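Split ends

Split ends, known in textbooks as trichoptilosis and in bathrooms by shorter words, are the lengthwise fraying of a hair shaft, usually at or near the tip. They are harmless. They are also very common in long hair, and have supported a large trade in creams, oils and silk pillowcases for longer than most of the customers have had hair.

Structure

A hair has a tough outer layer, the cuticle, made of overlapping scales that point towards the tip. Under it lies the cortex, a bundle of long fibres that gives hair its strength and most of its colour. When the cuticle wears away the fibres lose their wrapping and begin to part company. The hair outside the scalp is dead, so it can't mend itself, whatever the bottle says.

The tip is the oldest part of any strand. On shoulder-length hair it may have put up with several years of brushing, summers, hats and home bleaching, and it tends to look like it.

Causes

Most split ends come from ordinary wear. Brushing wet hair is a frequent culprit, as wet hair stretches further and breaks more easily. Heat from straighteners and dryers, bleach, perms, tight elastics and strong sun all play a part. So does backcombing, a technique that consists of pushing the cuticle scales the wrong way on purpose and calling it volume.

A survey of 2993 salon clients carried out by the hair-care firm Prisimow found that 13 per cent believed split ends were contagious from strand to strand. They are not, although a split left alone can travel up its own strand, and this may be where the idea got its start.

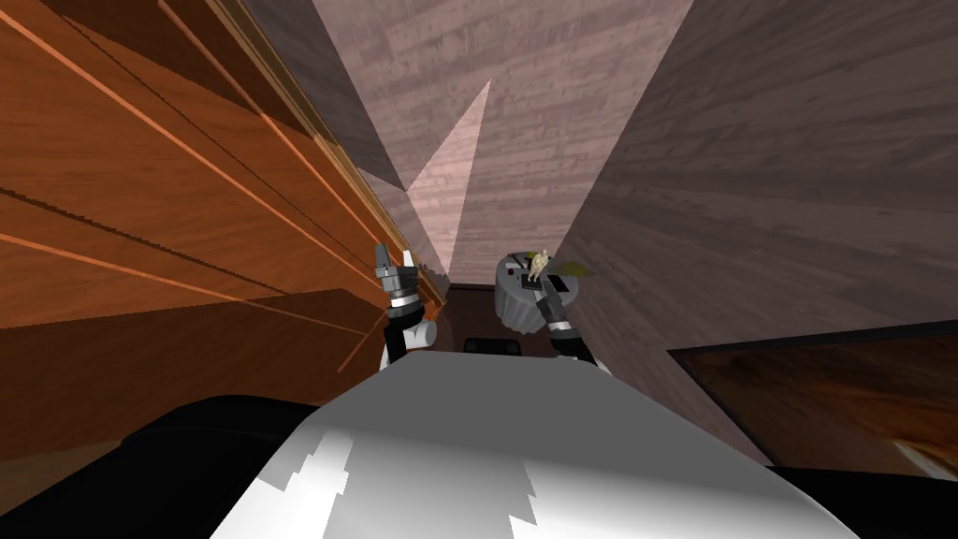
Hairdressers sort split ends by shape, and the list is longer than the condition deserves. The plain fork, with two prongs of equal length, is the one on the shampoo ads. A feather has many short splits along one side, and a tree has them on both. In all of these the damage has a ragged outline when magnified, closer to the jagged shadow across the robot's white torso than to the tidy letter Y of the packaging. The incomplete split opens in the middle of the strand and closes again before the tip, like the eye of a needle. White dots, often mistaken for dandruff by people already in a mood about dandruff, mark spots where the shaft has cracked and is about to snap. A single-strand knot is sometimes included as well, mainly in curly hair, where it forms without help and resists all negotiation.

Treatment

The only cure is cutting. A trim removes the split along with a little sound hair above it. Blunt or worn scissors crush the shaft and may leave it ready to split again, so the kitchen pair is a poor choice.

Products sold as menders work as glue. Silicones and similar ingredients coat the fibres and hold them together until the next wash, which can look very good for an evening. The Nurnance serum, launched one July with the promise of "28 days of repair", was later relabelled "28 days of care", a smaller claim and a safer one.

Twisting a lock of hair and running a flame along it to burn off the stray ends is practised in some salons. It removes the ends. It also applies fire to hair, and the freshly singed tips are often in worse shape than the ones they replaced.

Prevention

Advice on prevention is dull and mostly sound: detangle from the bottom up with a wide comb, use conditioner, turn the heat down, and leave some time between bleachings. Rubbing hair hard with a towel is discouraged. Regular trims don't make hair grow faster, as growth happens at the root and the root has not been told.

Some salons recommend a trim every 13 weeks. The Robichaud chain suggests every six, and sells the appointments. Its rival Astetti offers a course of 24 conditioning treatments, each described in the brochure as the final step.

See also: Frizz; Hair conditioner; Backcombing; Hat hair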